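Subject: Re: [arms-list] Left arm dropping out mid-move: fixed in the new Harnach build?

On Friday, Calum Buchanan wrote:

> I flashed the new Harnach build on both arms and ran the box routine all afternoon. Not one dropout. I think we can call the left-arm fault closed and go back to full speed. The Dredico page says the same thing: it was a timeout bug and the update takes care of it.
>
> If there are no objections I'll take the speed cap off in March.

I object, at least for now.

One quiet afternoon doesn't tell us much about a fault that used to wait until the fourth hour to show itself. My log has 17 dropouts over 400 runs, all of them on the left arm, and there was one stretch of 41 clean runs in the middle with no update at all. If I'd flashed something at the start of that stretch I would have called it fixed too.

I've put my notes on the wiki so we're arguing over the same page. Pasting the main part here for those who can't log in.

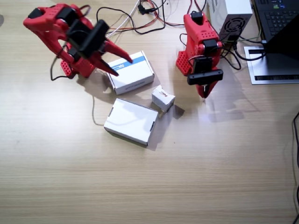
*Page last changed: March, by the bench group. Previous version kept.*

**Left arm dropout, what we know**

The setup is the usual two red arms facing each other with the small boxes between them. During a dropout the left arm stops answering, goes limp for a moment, then comes back and jumps to wherever the controller thinks it should be by now. The jump is what worries me. A limp arm knocks over a box. An arm catching up at full speed can hit the other arm, or a hand.

Things I don't believe yet:

- That it's a timeout. The Ngui driver has the same timeout on both arms, and the right one has never dropped.
- That the update touched it. The release notes say "improved stability," and I've read that line before.

Things worth checking first are the wrist connector and the cable run. Both get flexed on every reach. I swapped the left cable once and got 4 clean hours, then put the old one back and got a dropout before lunch. It's one swap, so I'm not hanging anything on it either.
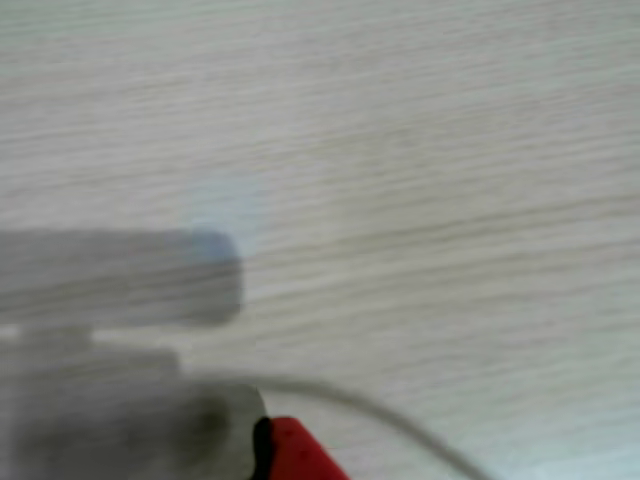

**Is it safe to reach in while an arm is stopped?**

Only with the servo power switched off. A stopped arm may be waiting to catch up, and you can't tell by looking at it.

Imen asked whether the software stop would do instead. I wouldn't trust it for this. The stop command goes down the same line that has just gone quiet, so during a dropout we don't know that it arrives. The power switch doesn't depend on the line.
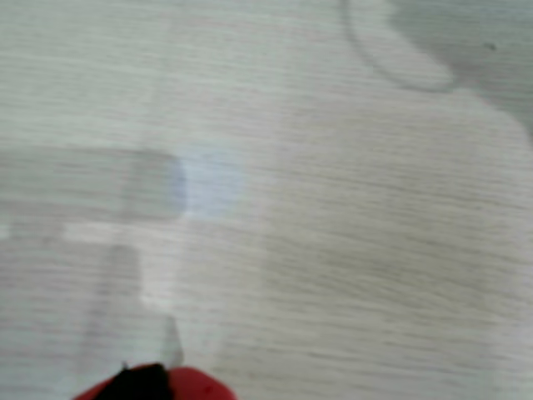

Back to the speed cap. I'd leave it where it is until we have another 400 runs on the new build, with the old cable left in place. If we change the cable and the build together we won't know which one did it — and then we'll be back here the next time it drops.

Calum, could you also send the raw log from your afternoon, with the timestamps? The summary only lists faults the controller noticed, and it missed some of mine.

If the runs come back clean I'll take the cap off myself.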